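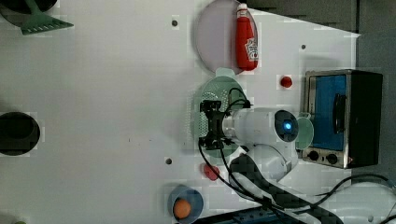

Working next to the arm: course handout, part two

October 29, 2018

Okay, so last time I talked way too long about where the rules come from and we never got to how you behave at a bench. This handout is the catch-up. It covers tabletop arms working with ordinary household stuff, so bowls, bottles, a toaster oven, things that roll. If your project is on the big Hulo cell downstairs, you need the other handout (the one with the fence diagrams), and please don't mix the two up!

Before you touch anything

Read the log first. The last group may have left the arm with a changed speed limit, and you want to find that out on paper. We keep one log per bench, and every entry gets initials.

Find the stop button with your hand, eyes on the arm. Do it twice. I know it feels silly.

Check what the speed cap is set to. Ours is 295 millimeters per second for anything where a person might lean in. You can ask me for more, and I'll probably say no until you've shown me the motion in simulation.

Hair tied back, lanyards off, sleeves up. Student badges on lanyards are my personal nightmare, so stick yours in a pocket.

Setting out the objects

I'm fussy about this part. A table full of kitchen things looks harmless, and most of the trouble we have comes from the things and hardly ever from the arm itself. A red ball rolls. A bottle on its side rolls too, only slower and in a direction you didn't plan for. Bowls near the edge of the table go over the edge of the table.

So, the bench rules:

No real glass, no real knives, no liquids. A ketchup bottle is fine as long as it's empty and rinsed.

Appliances stay unplugged, and the plug lies where I can see it from across the room. We do open-the-door tasks with a toaster oven, and there's no reason on earth for it to be warm.

Anything taller than the gripper's travel height goes on your sketch before the first run. Yes, a sketch, pencil is fine. Put the oven on it even if your task never goes near it, because the elbow might.

Cables. Oh, cables. Leave enough slack for the farthest reach you'll ask for, and then run that reach once at crawl speed and watch the cable the whole way through. People watch the gripper — everyone does, it's the fun end — and meanwhile a loop is quietly catching on a knob.

About the indicator light

Every year somebody tells me "the light was blue, so I thought it was safe."

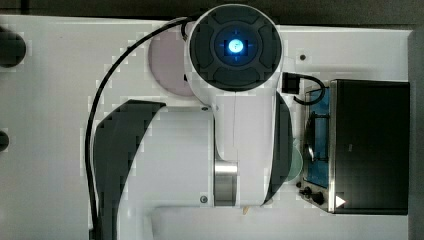

A light tells you what the controller thinks is going on, and only if you've read the manual for that exact arm. Colors aren't the same from one maker to the next, or even between two models from one maker. On the Vadeo practice arms a steady color means one thing and in the Porken software the little icon of the same color means something else entirely, which drives me up the wall. Look it up, write it on the card taped to your bench, and then still treat the arm as able to move until the stop is pressed.

Same goes for an arm that's folded up and sitting still. Still could mean parked. It could also mean waiting on a timer, or waiting for a student at the other keyboard to hit Enter. Hands stay out until you've pressed stop and said "stopped" out loud, and your partner has said it back.

Who does what

Two people per run, always. One drives, one holds the stop and does nothing else (no phone, no notes, no fixing the bowl). Swap after 54 minutes at most. That number came out of the old Baidoo lab sheet and I never found out why it isn't an hour, but I've kept it and it works fine.

Pinch points

Put a finger on each joint of the powered-down arm and find where two parts close toward each other. The elbow is the one that gets people. Mark what you find on your sketch, same sheet as before.

For next time

Bring your sketch, your light card, and a one-page risk list for your own task. Keep it under 900 words, and please use your own words. "Collision hazard" gets you half credit, and "the wrist could trap my thumb against the oven door" gets you all of it. We start on the February project plans right after that, so have a partner picked.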